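**Karnness 95 trekking poles (pair)**

Every pole maker promises to save your knees. We sell the Karnness 95 and we'd be a little careful with that promise. On a long downhill they take some of the load off, and on flat rail trail they mostly give your hands something to do.

The poles fold into three sections and lock with a lever at the top. The shaft sets anywhere up to 95 cm, so if you're much taller than 170 cm, skip these and look at the Grodonix instead. Karnness says one size fits everyone — it doesn't.

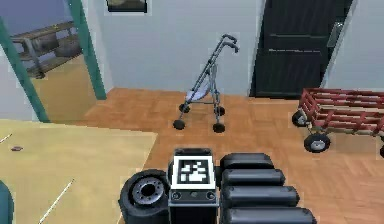
*Black wheel and padded segments beside a pale yellow wooden tabletop.*

The "all-weather" grip is plain foam. It's comfortable, but it soaks up sweat and dries slowly. Ningsih Wijaya from our shop carried a pair over the Gallardo loop in February, 1,246 feet of climbing, and came back liking the locks and complaining about the wrist straps. We'd swap the straps too.

As for the "lifetime" tips, ours were worn down after 100 miles, most of it gravel. Replacements are cheap and pull on by hand.

**In the bag:** two poles, two rubber tips, two mud baskets

**Not in the bag:** snow baskets, even though the label shows snow

**Returns:** unused pairs only, at the Zotosmont store or by mail. Keep the tag on until you've tried them at home with your hiking boots on.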